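Shelf-stacking robot, part two

Another Thursday evening at the Veledville workshop with Jaber, our shelf-stacking robot. I've been fiddling with the hand again, three black fingers and far too many settings!
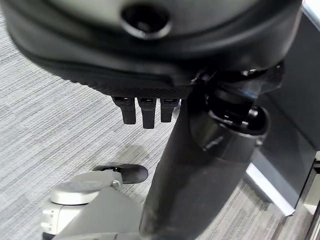

A can on the table

The plan is crisp cans, table to shelf (the red one's still on its side on the steel table). 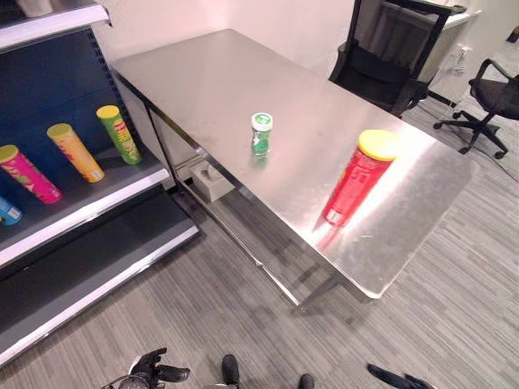 I've set the grip limit to 40 for now, and I'll try it lower in October when the new pads come from Arau.
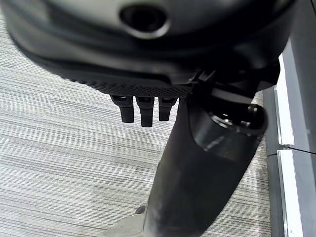
The hand over the striped carpet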